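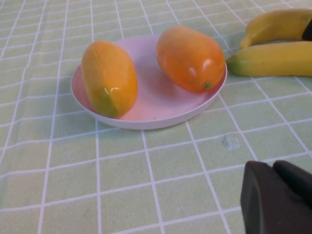 Hulell opens its workshop in Judholm to the public twice a year, and the June visit drew 65 people to a building that used to sort mail. The firm makes control software for robot arms, and most of its customers pack food. Its visitors that afternoon were mostly neighbors, with a few buyers from packing plants and a class from the technical college. They gathered at a table spread with a green cloth printed in a white grid, where the job was fruit: two mangoes on a pink and white plate, bananas lying just past the rim, and a dark two-fingered gripper down close to the cloth.

Pramila Singhal, who ran the demonstration, kept her introduction short. The arm would move fruit on and off the plate. People could ask it to stop at any time, and several children did.

"It's slow today," she told the group. "We set it slow when there are visitors."

A full run takes 40 moves. On the first one I watched, the arm dropped a mango on move 2 and went back for it without help, which got more applause than anything else that afternoon. Bananas gave it less trouble than I had expected. Singhal said the curve gives the fingers a natural place to close, while a mango can roll away if the first touch is off center.

Noel Umali, a buyer for the fruit packer Mansour, stood near the front with a notebook. His plant has tried suction cups and was not happy with the marks they left on ripe fruit. He wanted to know about bruising. Hulell has no good figures on that yet, and Singhal said so.

"I'd sooner hear that than a sales pitch," Umali said afterward. He plans to send a crate of real mangoes in July and see how they come back.

The software is called Talham. Version 116 was running during the visit - the team numbers every build, including the bad ones. Salma Metwally, who writes the part that decides where the fingers should close, spent an hour at a side desk explaining it to the college students. Two of them asked about summer work and left with an email address.

The workshop opens again in the winter. Entry is free, but places have to be booked through the firm's front desk.

By Aicha Belkadi
6/19/18
Filed under: Work & Machines
2 min read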